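Robot Learning in Practice, course handout
Unit: Learning to wipe and dust from human demonstrations
Text: Joonas Koskela. Revised 2026-06-18

What you should read before the session

Please read this handout together with the two chapters on behavior cloning from February. I do not repeat the derivation of the loss function. If the words "action chunk" and "covariate shift" are not familiar to you, go back to those chapters first, as the second half of this text depends on them.

1. Why dusting

Most of our tasks in the course until now were pick and place. Such a task has a clear end: the cup is on the plate or it is not. Dusting has no such moment. The tool touches the surface for a long time, the contact changes all the way, and the result is spread over an area. Two runs can look very different in joint space and leave the shelf equally clean. This is difficult for a policy which is trained to copy one trajectory, and it is difficult also for the person who must decide if the run was a success.

The shelf makes it harder. On a flat table the arm can come from above. Between two boards it has to come from the front, and the handle of the duster must stay low enough to pass under the upper board. The thin metal post in the middle divides each tier, and a soft tool that is pushed against the post bends and then springs back. When it springs back it throws the scraps in a direction which the policy did not plan.

2. The Pluma task

In the Pluma task we use small colored scraps in place of real dust. Real dust is not seen well by the camera and it is not the same from one day to another. Scraps can be seen, they can be counted by software, and they move when the tool pushes them. The price is that scraps do not stick to the fibers the way dust does. A policy can get a good score in Pluma by only pushing everything over the edge. For this reason we write down where each scrap ends, and we do not look only at whether it left the board.

A scrap can end in one of these places:
on the same board where it started
on the lower board, if it started on the upper one
on the table
on the tool itself
out of view

The second case is the interesting one. If the upper board is wiped after the lower board, the lower board becomes dirty again. A person knows this without thinking and begins from the top. The policy learns it only if the demonstrations show it consistently.

3. Demonstrations

The training set has 1381 demonstrations, all of them from teleoperation. Elli Saarinen and Eino Kuusisto were the operators. Each wrote a short note after every session, and these notes are in the course folder. Read at least the first few. You will notice that the two operators do not agree on the speed of the stroke. Elli goes slowly and lifts the tool between strokes. Eino keeps contact and turns at the end of the board. Both ways work, but the average of the two ways does not work: the tool hangs a little above the wood and moves nothing.

This is the usual problem of several modes in the data. We tried 2 remedies:

(a) Give the operator label to the policy as an input and fix it at test time. It is simple and it helped at once. The weak side is that you must know the label, and with ten operators the label begins to mean very little.

(b) Use a diffusion head, which can represent both modes. It needs more training time, but no label. With this head the policy chooses one style in the beginning of the stroke and usually stays with it.

4. Working next to a person

The method of Lehtinen, as we call it in the group after the room where it was first written on the wall, puts a person at the same shelf. The person wipes one tier with a hand duster and the robot takes the other. The robot is not told which tier is whose. It must infer this from the camera view, and it must also react when new scraps fall from the board above.

Note what changes in the learning problem. The state of the shelf is no longer changed by the robot alone. In the demonstrations the operator saw the person and waited, so the waiting is in the data, but the reason for it is often outside of the action chunk. A policy with a short history sees only that the arm stood still. It then learns to stand still, and it can do it for a very long time.

Aatos Jääskeläinen solved a part of this by removing the idle pieces at the beginning of the demonstrations and keeping those in the middle. I recommend that you try also the opposite. The comparison is instructive and costs one night of training.

5. Result

We evaluated the diffusion policy over 300 runs, in our own laboratory and in the Clasten hall in Bralerthorpe. I give here only the shape of the result, the tables are in the course folder.

The lower board is cleaned better when the person works on the upper one than when the robot works alone on both. The left half is cleaned better than the right half when the left arm holds the tool, and most failures occur near the post. When the duster touches the post with its tip, the policy often repeats the same short stroke and does not go around. Adding wrist camera images reduced the repeated strokes but did not remove them.

6. Exercises

Train the policy with and without the operator label, on the same part of the data. Plot the height of the tool over the board for both.

Write a success measure for the lower board which is fair when scraps fall from the upper board during the run. Explain in half a page what your measure punishes and what it lets pass.

Find one demonstration where the operator waits. Mark the moment when, in your opinion, the policy has enough information to continue. Compare with your neighbor. If you disagree by more than a second, write down why.

Hand in the plots and the text as one file. Code is not graded but please attach it.

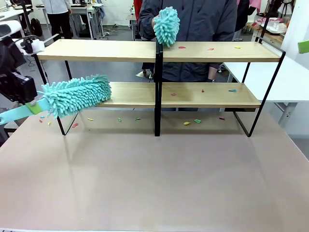
Tyyne Kemppainen: In the second exercise I would ask the students to give a time to each scrap, the moment when it landed. Without it you can't separate a scrap the policy missed from one that arrived after the last stroke, and the final count punishes both the same way. I tried it on the runs from Bralerthorpe and the order of the two policies changed.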